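Buying at auction with a tenant still inside

The letting agent we spoke to has worked in Fliston for most of her career and buys at property auctions for herself and for clients. She agreed to talk on condition that we left her name out, because some of the lots she bids on belong to sellers she deals with in her day job. We met at her office on a Thursday, before the phones started.

Her interest is in a kind of lot that many first-time bidders skip: the house or flat sold with a sitting tenant. The catalogue usually marks these as "tenanted" or "part investment", and they tend to go for less than the same property empty.

"People see the word and turn the page," she said. "They want to get in with a skip and a sledgehammer. If there's a family in there paying rent, they can't do that, so they lose interest. I don't mind them losing interest."

She bought her first tenanted house in Casteck, a mid-terrace with two bedrooms and a yard. The guide price was low and the legal pack was thin. It had a copy of the tenancy agreement with one page missing, a search that was out of date and a note saying the deposit was "believed to be held by the previous agent".

"That word 'believed' cost me a lot of time," she said. "I rang the previous agent and they'd closed. I had to work out whether the deposit had ever been protected. If it hadn't, I was taking that problem on with the house. I'd read the pack the night before the sale, which was stupid. These days I won't bid if I haven't had it a week."

We asked what she reads first. She said the tenancy agreement, then the rent schedule, then the special conditions of sale. The special conditions are where sellers put the things they would prefer a buyer to find late, such as the seller's legal costs being added to the price, or rent arrears that the buyer has to pay over on completion whether or not the tenant ever pays them.

"Arrears are the one that catches people out," she said. "You buy the house and you also buy the debt. You hand the seller the money, and then it's up to you to get it back off a tenant you've never met. I've seen a buyer do that and get nothing. It was all in the pack, on page nine." 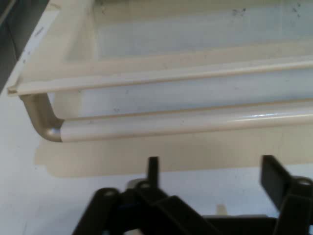 She does not think much of the yields printed in catalogues. The figure is normally the yearly rent divided by the guide price, and the guide price is not what the property will sell for. She works out her own figure using the most she is willing to pay, then takes off insurance, repairs, the service charge if it is a flat, and a month with no rent.

"If it still looks all right after that, I'll go and see it," she said. "If I can get in, that is. With a tenant in you might not get in at all. They don't have to have strangers tramping through the kitchen, and I wouldn't want it either."

When there is no viewing she goes to the street at different times of day. She looks at the roof, the gutters and the state of the windows, and she talks to neighbours if they are out at the front. She has also written to tenants before a sale to say who she is, though she always goes through the auctioneer to do it.

One such letter led to the purchase she is happiest with, a ground-floor flat on Kwok Street. The tenant had been there a long time and was worried that a new owner would want him out. She wrote that she was looking for a rented property and hoped to keep it rented. He replied with a list of repairs he had been asking for, and she used the list to set her limit.

"It was a very useful letter," she said. "He'd put the boiler, the damp in the back bedroom, a bathroom window that wouldn't shut. I priced all of it and took it off. Somebody bid against me for a while and then stopped, and I got it just under what I'd written down."

She did the work in the first winter. The boiler went in before December and the damp turned out to be a blocked air brick. The same tenant is still in the flat.

Not every purchase has gone so well. She bought a flat in the Doner building, a converted warehouse near the canal, and found out after completion that the managing agents were planning major works to the outside. The notice had been sent to the former owner and had not been put in the pack. Her share of the bill wiped out two years of rent.

"My solicitor had asked the question and the seller had said there was nothing they knew of," she said. "You can argue about that, and I did, but by then you own it. Now I ring the managing agents myself. Some of them won't talk to you until you own the place. Some will tell you the lot if you ask politely."

On money, her advice is to have it ready. The deposit is due on the day the hammer falls, and most lots complete within weeks. A mortgage lender may want a valuation from inside the property, and may not like the existing tenancy agreement. She has known buyers to be turned down after they had already exchanged, and to lose the deposit.

She also told us to check the rent is being paid by looking at bank records, if the seller will supply them. A tenancy agreement shows what was agreed. It does not show what has come in.

"I ask for the last year," she said. "If they send it the same afternoon, good. If I get a story about the accountant being away, I take something off my limit, or I leave it."

We asked whether she would tell a first-time buyer to start with a tenanted lot. She thought for a bit and said it depended on whether they wanted to be a landlord from the first day.

"You've got the gas safety check, the deposit, the repairs, and somebody ringing you because the shower's gone cold," she said. "If that puts you off, buy an empty one. Go to a couple of sales first and keep your hands in your pockets."

She has her eye on a lot in the next Fliston sale, a shop with a flat over it. She would not tell us which one.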